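Packing up the sewing room, June

Well, we're off! Not far, only to the other side of town, but a house move is a house move and my sewing room had to go with it. I promised Rosalba and the rest of the Sartori group that I'd put something up here about how the packing went, so you get my ramblings to keep you going until the new room is fit to be seen.

I've been in this house long enough to fill every shelf twice over. Cottons, linings, half-finished curtains, a drawer of zips I swear I've never bought. Benedetta came round on the first morning, looked in at the door, said "oh dear" and put the kettle on. She stayed until gone six, bless her.

The plan (mine, written on the back of an envelope) was to sort everything into things to keep, things to give away and things to feel guilty about. The last pile won. Thomas took two loads of wadding and old pillow forms for his scout troop's stage set, and Lucrezia had all my upholstery offcuts, which she says are going to be draught excluders. I'd love to see those when they're done!

Fabric first, then. I fold mine to the width of a ruler and stand it on end, so it comes off the shelf like books and goes into the bags in the same order. That bit was lovely and I could have done it for days. I found the blue lawn I'd been hunting for since my niece's christening, tucked inside a tablecloth, of all places.

Bags were a whole discussion. Noboru is a great believer in boxes for everything and he's probably right about books and crockery, but soft things travel so nicely in a big plastic bag, and you can squash them into the odd gaps in the van. I bought a roll of the large whitish ones from the hardware shop and got through far more than I'd planned.

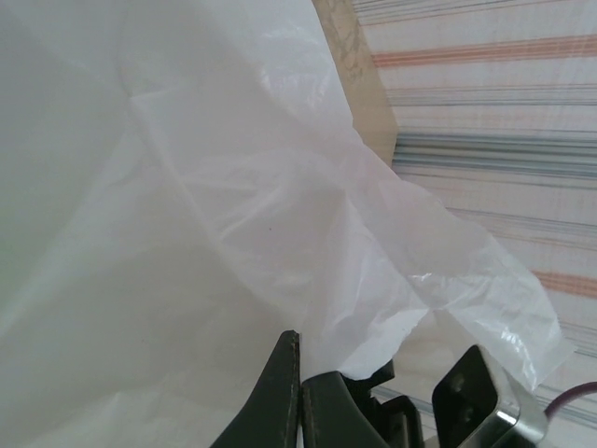
Big white bag, all folds and crinkles, with the orange and blue-grey stripes behind it.

I do like how the light comes through that thin plastic, all milky, with a bit of green and pink in it. You wouldn't think a bag could be pretty. I was rather taken with it and then had to get on, as the hall was filling up and the van was booked for eight the next morning.

A few things I'd do again, for anybody with a sewing room of their own to shift. Label both sides, on masking tape, in thick pen. Keep one pair of scissors in your handbag and tell the whole family they're in there. Pins and needles go in a biscuit tin with tape right round the lid. Don't pack the iron until the very end, you'll want it, I promise.

And buttons! Rosalba weighed my button jar on the kitchen scales for a laugh and it came to 892 grams with the lid off. She wants me to sort them by colour before they go in the new cupboard. She can want.

The machine travelled on my lap with a cushion under it, and I held on to it round every corner. More to come once the shelves are up, and if anyone has a cutting table going spare, Benedetta has my new number.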